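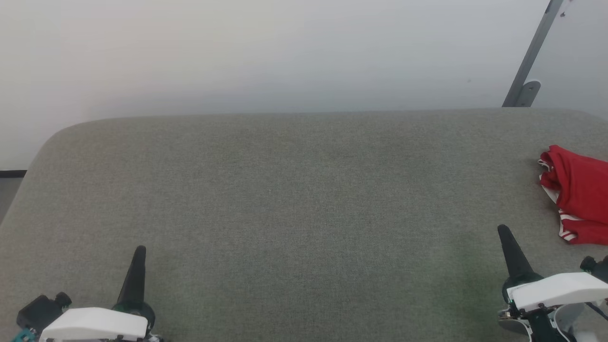 4.2 Comparison of finger shapes on soft supports

Figure 3. Head camera view at the start of a trial with the tapered fingers. The garment lies on the right side of the padded surface.

The experiments in Section 4.1 were done on a hard table. On such a table the fingertip meets a surface that does not move, and the height of the grasp can be set once and kept. Many places where people leave their clothes are not like this. We therefore repeated the comparison on an upholstered surface covered in gray-green woven fabric (Figure 3), which gives way under the finger and has a friction similar to that of the garments themselves.

Two finger shapes were compared. The first is the flat Jedeck finger, which was used in all trials of Section 4.1. The second is the tapered Movlow finger, which is black and ends in a narrow rounded tip. Both are mounted on the same gripper body, so the closing force and the wrist motion stay equal between the conditions. The arms were driven by the Flestero controller with the settings of the earlier section, except for the contact threshold. This threshold had to be lowered, as the padding takes up a part of the force before the sensor in the wrist reports it.

Each trial starts with both grippers in the lower part of the head camera image and with one garment on the fabric. The operator places the garment without folding it in a fixed way. In the trial of Figure 3 it is a bright red piece with thin white trim, bunched into several layers, and it extends past the right border of the image. We kept such starting positions in the test set. A garment which is only partly in view is common in practice, and the grasp point must then be chosen from the visible part alone.

We ran 80 trials for each finger shape. A trial was counted as successful when the garment was lifted free of the surface and held for 3 seconds. A second attempt was allowed, but it was recorded separately. The camera stream was stored for all trials, and 3840 images were selected from it for the labeling of contact points with the Russo annotation tool.

The main difference was found in the first contact. The flat finger often pushed the cloth forward before it could get below the edge, and on the soft surface this effect was stronger than on the table. The tapered finger entered between the layers more easily. It had, however, a fault of its own: when the approach was too steep, the tip pressed into the padding and caught the cover fabric together with the garment. In these cases the arm lifted both — the controller read the higher load as a good grasp and did not release. A limit on the vertical load removed most of these errors, but it also stopped the lifting of heavier garments, and we do not consider the problem as solved.

The color of the garment had little influence on the choice of the grasp point when it differed clearly from the support. For gray garments the segmentation was less stable, especially in the areas darkened by the shadow of a gripper. We tested 2 exposure settings of the head camera for this reason. The longer exposure improved the border of the garment in the shadow, while it gave more blur during the approach. The shorter setting was kept for the remaining trials, and the results by garment type are reported in Section 4.3.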